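Reiko Morikawa has managed the snack room at the Rundeck office of Casado for six years. In May she was asked to set out, for the benefit of other sites, how the shelves are kept in order for a staff of more than 40.

"People want to find the same thing in the same place," Ms. Morikawa said. "We sort by type first, then by size."

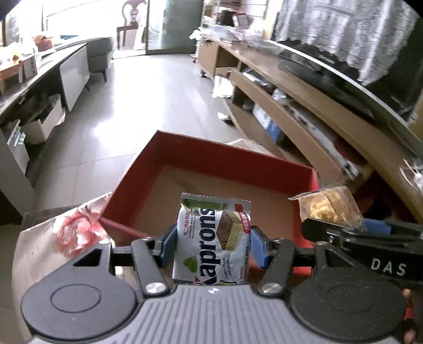 Sorting begins at 6 in the morning, before the first staff arrive. Ms. Morikawa prefers open, shallow boxes, which allow the contents to be read at a glance. Wafers are assigned to red. "A packet like the Kaprons has its name running up the side, so I stand it upright and people tilt their heads," she said. "They do learn to look for the green band under the seal."

Her colleague Aoi Yokoyama, who oversees purchasing, said the Prenurstead office had adopted the same colors. "We had 28 kinds of snack on one shelf and no system," Ms. Yokoyama said. The Gundon office is expected to follow.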